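Wudham opens orders for the Kendov wrist camera kit

6 January 2020

The Kendov kit, a small camera with mount and software for light robot arms, can be ordered from today in the online shop of Wudham. Until now it was given only to a small group of test users. The kit costs 907 dollars, without the arm and without tax. 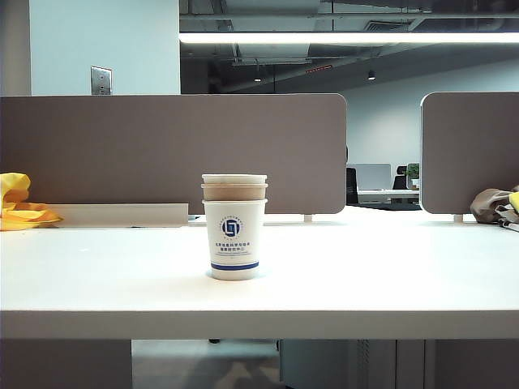
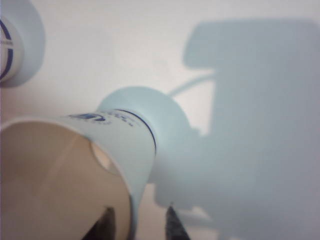
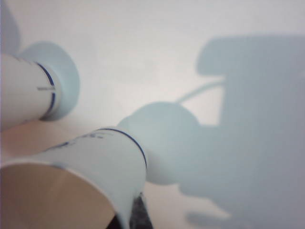 With the Kendov kit, Wudham wants to reach small offices and teaching labs which already own an arm and a two-finger gripper but have only one fixed camera. A fixed camera gives a good view of the whole desk, but it is not so good at the moment when the fingers come close to a thin object. Paper cups are a common test for this, as they are light and roll away easily. In the wide view the cups stand nested in a stack on the desk, and it is easy to say where they are. From the wrist, when a cup lies on its side with one finger just inside its mouth and the other just beyond the outer wall, the software has to judge a much smaller distance. It also has to deal with the large blue-gray shadow of the arm on the white desk top, which takes up a good part of the view and can be taken for an edge by simple programs. Wudham says that handling of shadows is the part of the software which changed most during the test period.

The box contains the camera, a mounting ring, a cable of 80 centimeters, four clips to hold the cable along the arm and a printed calibration sheet. The ring is made for the round wrist flange found on most light arms. For other shapes there is an adapter plate, which must be ordered separately and will be delivered later in January. A power supply is not needed, because the camera takes its power from the computer.

The software is called Ateo and it runs on Linux. It records the wrist view and one fixed view together, puts the same time mark on both, and saves the position of the gripper beside them. The recording can be played again slowly, with the two views next to each other. This is useful when a grasp fails and the user wants to find the moment where it started to go wrong. Ateo can also export the recordings in an open format, so it is possible to use them with other programs. A Windows version is planned, but Wudham does not give a date for it.

We had one of the test kits for eight days. Mounting the camera was simple and needed only the small key from the box. The calibration was less simple. The printed sheet must lie completely flat, and ours had a fold from the packing, so the first two results were not usable. After we fixed the corners with tape, the third calibration was accepted. Users with a very white and shiny desk should also turn the automatic exposure off. In our case the picture became darker each time the arm moved away from the lamp, and Ateo lost the outline of the cup for a short moment.

The sharpness of the camera at short distance is the weak point. The lens has fixed focus, and according to the data sheet the best distance begins at 80 millimeters. Objects which are closer than this become soft, and small print on them cannot be read. For finding the rim of a cup it was enough for us. For reading labels or for checking a surface, we would look for a different camera. Wudham told us that a second lens is in preparation and that it will fit the same housing, so owners of the first kit would not need a new ring.

The cable also deserves some attention. The clips hold well on a straight part of the arm, but at the wrist a loop has to stay free, otherwise the last joint cannot make its full turn. The manual has one drawing of this loop and it is rather small. We made the loop too short at the beginning, and the plug came out of the camera during a turn. There was no damage, but the recording was stopped and the file could not be opened later. In the newest version of Ateo, the file is saved in pieces and only the last piece would be lost.

Together with the kit, the company starts a support service through its partner Gyamfi. Customers can send in their recordings and receive a written report with suggestions for the position of the camera, the light and the speed of the arm. The first report is included in the price. Every further report costs extra, and the price depends on the length of the recordings. Gyamfi accepts up to 300 grasp attempts for one report. Recordings are deleted after the report is finished, unless the customer agrees to something else in writing.

We used the included report for our cup recordings. It came after four working days and was five pages long. The main advice was to slow down the last part of the movement and to place the lamp on the other side of the desk, so that the shadow falls behind the gripper and does not cover the object. We followed the first advice and saw fewer cups pushed away. The lamp in our room is fixed to the ceiling, so the second one we could not try.

Delivery of the first kits is planned for the end of January. Schools and universities get a lower price when they order around 8 kits or more, and they should write to the sales office before they use the shop. The manual and a trial version of Ateo with sample recordings can be downloaded without an account.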